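Retro runners for actual running - anyone else?

Started by razia_h, 11 Feb 2024

razia_h wrote:
Okay, I am completely hooked. Picked up a secondhand pair of old-style trainers in April last year for wearing to the store, and now I do my easy miles in them! Low heel, thin tongue, no giant foam slab. My calves complained for 2 weeks and then quit. Who else is doing this?

sunil.r wrote:
Love them for looks, wouldn't run in them. Old midsoles go hard. I had a pair crumble on me halfway around the reservoir and walked home with one sole flapping.

razia_h wrote:
Fair, but mine are a reissue, so the foam is new. The originals stay on the shelf.

ArnelE wrote:
Reissues all the way. I've got 461 miles on my Hukos and the outsole still grips on wet leaves. Cream and green is the best color combo ever put on a shoe and I will not be argued with.
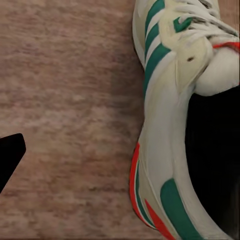 Daniyal_B wrote:
I'll argue with you - navy and orange, every time. Also 461 is a lot on a flat shoe. I swap mine out way sooner.

ArnelE wrote:
Depends how heavy you land! I'm light and slow. My knees are fine.

laiba_l wrote:
Cleaning question while you're all here. The pale panels on mine are going yellow. Bleach?

sunil.r wrote:
No bleach!! It makes yellowing worse. Dish soap, lukewarm water, an old toothbrush, then dry them in the shade stuffed with paper.

Daniyal_B wrote:
Leave them alone, yellow looks great on that style.

laiba_l wrote:
Ha, okay, soap on the left one first and I'll compare. Does anybody know if the Grillow laces come in the longer size?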